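# Préhenseurs portatifs : ce que la main apprend à la pince

*Un atelier de Bastia a comparé pendant le printemps trois jeux de doigts montés sur la même poignée instrumentée. Les écarts se jouent moins sur la force que sur la géométrie du contact.*

La poignée pèse 527 grammes, caméra comprise. Elle se tient comme un pistolet à colle : une gâchette ferme les doigts, un codeur relève leur ouverture, un objectif très grand angle filme l'ensemble depuis l'arrière. Aucun moteur. L'opérateur fournit l'effort, l'appareil se contente de l'enregistrer, et les trajectoires servent ensuite à régler un bras industriel équipé des mêmes doigts.

Chez Flovska, bureau d'études installé à Bastia, l'outil existait depuis un an sans que la question des doigts ait été traitée sérieusement. Le jeu d'origine, deux mâchoires rigides imprimées et garnies de caoutchouc, convenait aux boîtes en carton et à peu près à rien d'autre. En juillet, Chathurika Biswas, ingénieure en charge des essais, a obtenu de quoi comparer trois configurations sur un même protocole.

## Trois géométries, un seul support

Le premier jeu est celui d'origine. Le deuxième, fourni par Tarcombe, est une paire de coussinets en silicone plein, large, d'une raideur annoncée comme constante sur toute la surface. Le troisième, dit Rostami du nom du carnet de plans dont il est issu, associe des doigts étroits et des patins souples dont la face est striée en diagonale. Les trois se montent sur les mêmes platines, avec les mêmes vis, ce qui élimine une source d'erreur fréquente dans ce genre de comparaison : le décalage de l'axe de fermeture d'un montage à l'autre.

Le protocole porte sur sept objets courants, choisis pour leurs défauts. Un cylindre lisse, un cylindre déformable, une boîte rigide, un sachet, un gobelet, un livre souple, un câble enroulé. Chacun est saisi, levé, déplacé puis reposé. La campagne totalise 1693 prises exploitables, toutes configurations confondues. Les enregistrements où l'estimation de pose a décroché ont été écartés avant tout calcul.

Une prise est déclarée valide si l'objet quitte son appui, reste en place pendant le transport et retrouve une position stable à la dépose. Le glissement est mesuré sur la vidéo, par suivi d'un point de l'objet dans le repère des doigts. La méthode est peu coûteuse, mais elle dépend entièrement de la qualité de l'étalonnage optique.

## L'optique, premier poste d'erreur

L'objectif retenu couvre un champ très large. L'avantage est connu : les deux doigts restent visibles en permanence, et l'arrière-plan apporte assez de repères fixes pour reconstruire la trajectoire. L'inconvénient l'est aussi. Loin du centre optique, une erreur minime sur les coefficients de distorsion suffit à fausser la mesure du glissement.

L'équipe a donc repris l'étalonnage chaque matin, puis à chaque changement de doigts. « Nous avons perdu un mardi entier à chercher un défaut mécanique qui était un défaut de modèle de caméra », résume Chathurika Biswas. Une mire rigide a remplacé la feuille imprimée utilisée jusque-là, dont la planéité laissait à désirer.

Les surfaces uniformes posent un autre problème. Devant un mur nu, le nombre de points suivis s'effondre et la trajectoire dérive. Les essais ont par conséquent été conduits dans des pièces occupées, avec mobilier et papiers en place, ce qui correspond d'ailleurs mieux aux conditions d'emploi.

## Le cas du cylindre déformable

Sur la boîte rigide et le livre, les trois jeux se valent. Le jeu d'origine l'emporte même sur la boîte, grâce à son absence de jeu latéral. Les différences apparaissent avec le cylindre déformable, en l'occurrence une bouteille d'eau en plastique partiellement remplie.

L'objet cumule les difficultés. Sa paroi fléchit sous l'effort, ses nervures n'offrent que des contacts localisés, et la masse de liquide se déplace dès que la poignée s'incline. Les mâchoires rigides imposent un compromis médiocre : trop peu serrées, elles laissent la bouteille pivoter ; trop serrées, elles la marquent. Les coussinets Tarcombe tiennent mieux, au prix d'une ouverture réduite par leur épaisseur. Ils masquent en outre une partie du flanc de l'objet, là où le suivi a besoin de points. 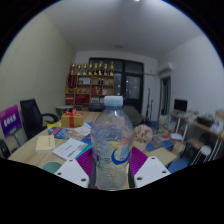

Le jeu Rostami répartit autrement la charge. Les doigts étroits fixent la position, les patins suivent la paroi et s'opposent à la rotation. Le serrage nécessaire diminue, et la mesure d'ouverture devient plus régulière d'une prise à l'autre, un point décisif pour la suite : c'est cette valeur que le bras devra reproduire.

La transparence reste un obstacle pour la vision. À travers la paroi, l'algorithme accroche des détails du décor réfractés par l'eau et les attribue à l'objet. Flovska restreint désormais le suivi au bouchon et aux zones imprimées. La correction est sommaire, mais elle a supprimé la plupart des fausses alertes de glissement.

## Du poignet au bras

Le transfert sur le bras a été tenté avec deux jeux sur trois, les mâchoires d'origine ayant été abandonnées en cours de route. Le comportement est conforme à celui de la poignée sur les objets rigides. Sur la bouteille, le bras serre davantage que l'opérateur, faute de retour d'effort à la commande. La consigne d'ouverture a été relevée en conséquence, et un filtrage ajouté sur les accélérations de départ.

Deux réserves subsistent. Les patins striés s'encrassent vite au contact du carton, et leur usure n'a pas été mesurée. Quant au câble enroulé, il continue de se prendre entre doigt et patin, quel que soit l'angle d'approche. Une version à bord fermé est en cours de moulage ; elle passera par le même protocole, sur les mêmes objets, avant toute décision sur l'équipement du second bras.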